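Gikix notebook – bin liner task
December 8, 2023
By the Garier bench

Count stands at 1,213 bag-lining examples, 289 of them new. The target for this batch was 200, so naturally the wrist tags behaved the moment we could have stopped.
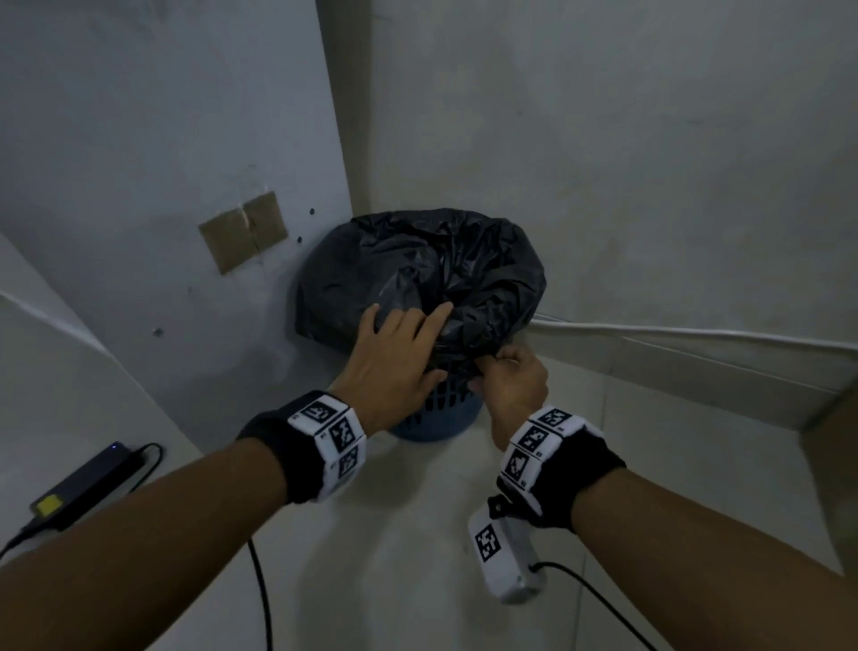
Tucking the rim is still the slow part. Everyone has a private method and the model will have to learn all of them. I threw out 2 takes where a sleeve slid over the tags – both mine. Next: try the other corner, and tape down the cables before they get a vote.

Recent entries
Iwasaki wrist mounts, second print
Drerkel sync notes, April

Contact the bench | © 2023 Gikix | Back to top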